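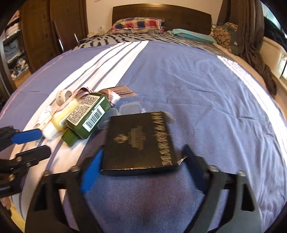 A blue bedspread with broad white stripes.

Link exchange, also called reciprocal linking or link swapping, is an arrangement in which the owners of two or more websites agree to place links to one another's pages. It was promoted to small businesses as a cheap way to gain visitors and a better position in search results. How much it ever did for most of them is open to question, and much of the published evidence in its favor came from companies that sold it.

Background

Early search engines mostly judged a page by the words on it. When they began to treat a link as a kind of vote, site owners had a reason to go looking for votes, and the easiest way to get one was to offer one in return. Many sites set up a "Links" or "Resources" page for the purpose. These pages often had little in common with the rest of the site. A shop selling bedding might list a locksmith, a ringtone store and a page of horoscopes.

Types

In a two-way exchange, site A links to site B and site B links back. A three-way exchange adds a third site so that no pair of sites links directly to each other. Supporters claimed this made the trade harder to detect. The claim was repeated widely and seldom tested. Larger rings work on the same idea, with each member linking to the next one on a list kept by an organizer.

Automated exchanges use a script that adds partners to a directory page with little or no review. Wulleo, one of the better-known services of this type, advertised up to 3,000 partner sites to new members. The figure included sites that had closed and sites that had been entered under more than one address, and no corrected total was ever published.

Claims and evidence

The case most often cited in favor of the practice is that of Asby, a mail-order seller of sheets and blankets based in Wevville. According to its marketing agency, Yoshida, the store moved from position 62 to position 3 for its main search phrase after joining an exchange. The agency did not mention that the store's product pages had been rewritten during the same period, or that the phrase included the name of the town, where it had few competitors.

Haruna Oshima, a web analyst, later looked at 41 small retail sites that had taken part in exchanges. She found that most received almost no visits through their partners' links. A few had risen in search results, but all of those had made other changes as well, and she declined to credit the links. Her study has been criticized for its small size, a fair complaint that applies with more force to the single case it was meant to check.

Search engine policy

Major search engines discourage excessive link trading done mainly to influence rankings. Ordinary links between related businesses are generally not treated as a problem. The line between the two is not drawn in exact terms, and consultants who quote a "safe" number of exchanged links rarely say where the number comes from.

Current use

Requests for link exchanges are still sent by email in large numbers, usually from a template that praises the recipient's "great content" without naming any of it. Some are now described as "content partnerships" or "collaborations." The terms offered are often the same as before.

See also: Anchor text; Guest posting; Link farm; Web directory; Webring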